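Seasonal Garden Assistant, Hilley Community Garden

Applications close at the end of November

We're looking for a friendly, patient person to join us for the coming growing season at the Hilley Community Garden. The job is part time, mostly mornings, and it runs from early spring until we put the beds to sleep in the fall. If you like being outdoors, don't mind getting your knees muddy, and can chat with a neighbor and tie up a bean plant at the same time, please keep reading, because we would love to hear from you.

The garden sits on the old Vitale nursery lot, behind the bakery on the corner, and it has grown a good deal since the first few families started digging there. We now have 100 plots, a small orchard along the back fence, two greenhouses (one of them a little drafty, we admit) and a long indoor workroom where we sort seed, mend things, drink a great deal of coffee and hold classes when the weather turns nasty. Plot holders come from all over town. Some have been growing tomatoes for longer than I've been alive, and some have never planted a radish. Both kinds are a pleasure to work with, and both kinds will ask you what is eating their kale.
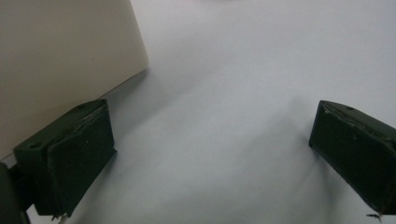
You would be working most closely with me, Vittoria Cocco, and with Emmett Lindqvist, who looks after the orchard and the compost. We are a small crew and we help each other out a lot, so the job changes from one week to the next. In April it's seedlings, seedlings and more seedlings – last spring we potted up 2260 of them before the frost had even cleared. By midsummer it's mostly watering, weeding the shared beds and helping people get their harvest into bags. In the fall we clear, mulch, plant garlic and put on a big soup lunch for everybody.

What you'll be doing

Opening the gate at 7:30 in the morning and getting the hoses going on hot days

Looking after the shared beds, the herb border and the greenhouses

Showing new plot holders how to get started, and checking in on them now and then

Keeping the tool shed and the glove shelf tidy, and letting us know when supplies run low
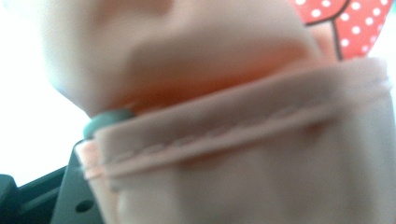 Helping out at the plant sale in May, when we usually have 1000 plants to get out onto the tables before breakfast

Lending a hand with the children's mornings during summer vacation

Who we hope to find

You don't need a diploma in horticulture. It would be nice if you had grown vegetables before, even on a balcony, and knew the difference between a carrot seedling and a weed (we've all made that mistake, me more than most). What matters more to us is that you turn up when you say you will, that you're kind to beginners, and that you're happy to ask when you're unsure. The work is physical. You'll be lifting bags of soil, pushing wheelbarrows and bending a lot, and we'll gladly talk with you about how to share those tasks out if some of them are hard for you.

A second language would be very welcome. Tarek Sayegh teaches our seed-saving class in English and Arabic, and Concetta Ruggiero does her pruning talks in whatever mix of English and Italian the group can follow.
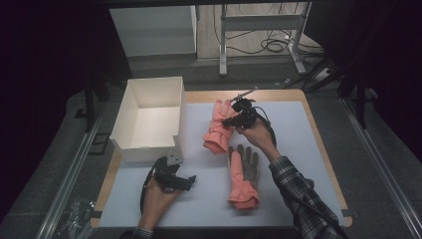 We lend out gloves, boots and rain jackets, although most people end up bringing their own boots once they've tried ours on. You'll also get a quarter plot of your own for the season, with free seed and as much compost as you can cart away.

Pay and hours

The job is 20 hours a week, paid at the town's seasonal rate, with a $200 allowance for work clothes at the start. Hours are set a month ahead, and we're pretty relaxed about swaps.

How to apply

Write us a letter, a page or so, telling us a bit about yourself and something you've enjoyed growing. Drop it in the green mailbox by the gate or hand it in at the garden office. Rosario Mazza is in there until noon and can answer questions about pay and paperwork. We'll invite a few people over to walk around the garden with us in December, so bring a warm coat.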